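Tunura Swap Box: Your Questions Answered

We get a lot of mail about the swap box (keep it coming, we love it!), and many of the same questions pop up every round. If you're new to trading fabric scraps by post, start at the top. If you've swapped before, skip to the bit on mailing, which has changed.

What is the swap box?

It's a fabric exchange for quilters, doll makers, patchers, and anybody else with a drawer that won't close. You send us a bundle of fabric you're not going to use, and we send you back a bundle of the same weight from other people. Half the fun is that you have no idea what's coming. One member made an entire baby quilt out of a single return bundle, and the backing was somebody's old curtain lining. It's gorgeous.

Do I have to be a good sewer?

Nope! Plenty of our members are on their first project. If you can thread a needle you're in, and if you can't, there's a page on the Tunura site that will get you there in one evening.

How much fabric can I send?

Up to 3 pounds per round. The smallest bundle we take is half a pound, which is more than you'd think once you start piling up quilting cotton.

What kinds of fabric do you take?

Cotton, linen, wool, flannel, denim, and corduroy are all welcome. Pieces need to be at least 9 inches on the shortest side. Strips left over from binding are the one exception, as long as they're 2 inches wide or more and rolled up so they don't tangle. We're especially short on solids right now, so if you've been sitting on plain navy or plain cream, please think of us.

What don't you take?

No upholstery vinyl, no stretch swimwear fabric, and nothing with glue or iron-on backing already stuck to it. Please leave out clothing with the zippers and buttons still on. Cut it down into flat pieces first and keep the buttons for yourself (or send them in their own little bag, we have a button jar and it's a very happy jar).

Does everything have to be washed?

Yes, please. Wash and dry it the way you'd treat the finished quilt, with unscented soap if you have it. Several of our members can't be around strong perfume. Dark reds and indigos deserve a second wash.

What if I don't know what a fabric is made of?

Pin a note to it that says "mystery." There are people in this swap who ask for mystery pieces on purpose! We put them in their own bundles, so you won't get any unless you tick that option when you sign up.

Can I ask for certain colors?

You can give us one wish and one "please no." We do our best. Last March nearly every wish was for green, and there just wasn't enough green to go around, so some folks got teal and were very gracious.

How do I join?

Fill out the sign-up form on the Tunura site, and we'll email you a swap number. Each round is capped at 100 members so the sorting stays fun. If a round is full, you go on the list for the next one automatically.

When is the next deadline?

Sign-ups for the new round close Tuesday, December 24, 2024. You'll have until the end of January to get your bundle in the mail.

How should I pack my bundle?

Fold everything flat, tie it with a strip of scrap, and put it in a plastic mailer. Soft mailers are light, they keep rain off, and they squash down nicely around fabric. Used ones are fine with us. Just cover or peel off the old address label and write your swap number on the outside in thick marker. 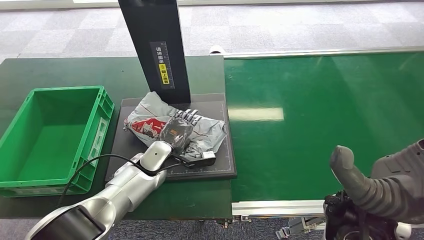
A soft gray plastic mailer.

Can I use a box?

You can, but it costs more to send and we have to store it. If you're mailing something that shouldn't be folded, like a pieced quilt top, roll it around a cardboard tube and write to us first.

Who pays the postage?

You pay to send yours in, and the return trip is covered by the round fee. Erkico, the thread shop that hosts our sorting days, chips in for the mailers.

My return bundle had something I can't use. Now what?

Pass it on! Give it to a friend, a school, or a neighbor with a sewing machine, or tuck it into your next bundle. We've watched the same orange paisley come through in three different rounds and we're rooting for it.

Can I show you what I made?

Oh, please do. Send photos through the contact form and tell us which pieces came from the swap. We post a new batch in the members' gallery after every round.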